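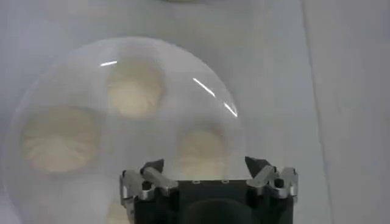 Steamed buns under the domed cover, prep counter.

Search this site Enter keywords Go

Food Holding and Display Checklist — Trirkbridge kitchen, March
Checked by: Dorin Pană
Reviewed by: Ariel Dagdag
Sheet 891

Mark each line OK, FIX or N/A. Write the comment next to the line, not on the back.

1. Covers and lids

1.1 Ready-to-eat food on the counter is covered. OK
Four buns under one clear plastic dome.

1.2 Cover is large enough that it does not press on the food. OK
Buns are spaced apart in a ring. Please keep setting them out this way. When they are pushed together the pleats stick and tear at serving.

1.3 Cover is clear enough to see what is under it. FIX
The plastic is frosted. You can tell they are buns and you can see the pleats on two of them, but you could not check the tops for marks without lifting the lid. Ariel wants to try a clearer one from Sterken before we reorder.

1.4 Cover is free of cracks and chips. OK
Ran a gloved finger around the whole rim after service. No rough spots.

1.5 Spare covers stored upside down on a clean rack. FIX
Two were stacked one inside the other and had water between them. Separated and left to dry.

2. Labels and times

2.1 Time out of steamer written on the tray card. FIX
Card was blank. Filled in by asking the cook. This was also missed last month.

2.2 Filling written on the card. OK
Pork. If there is a vegetable batch on the same counter it needs its own cover and its own card.

2.3 Items past the holding limit thrown out and logged. N/A
Nothing past the limit at 2:00.

3. Steamer

3.1 Water level at the line before lighting. OK

3.2 Baskets washed and fully dry before stacking. OK
One basket has a loose band. Still usable, but take it out of rotation when the new ones come.

3.3 Probe thermometer present and wiped between uses. OK
Tendura probe, asset tag 1333. Battery door is taped shut — works, but order a replacement door.

4. Counter

4.1 Surface wiped and sanitized before food is set down. OK
Bucket strength tested with a strip, result in the log.

4.2 Tongs kept in a clean holder between servings. FIX
Found lying on a towel. Washed and returned to the holder.

4.3 Personal drinks kept off the prep side. FIX
A can of Pop was on the shelf over the sink. Moved to the staff shelf.

To do before the next check
Tray cards: cook on shift fills them in when the basket comes off, not later. Dorin to remind both shifts.
Covers: get a price on 8 clear domes in the same size. Ariel.
Probe: battery door. Dorin.
Basket with loose band: leave until delivery.

Signed D. Pană
Seen A. Dagdag — agree on the covers, will look at the tongs holder too, it may be too far from the counter.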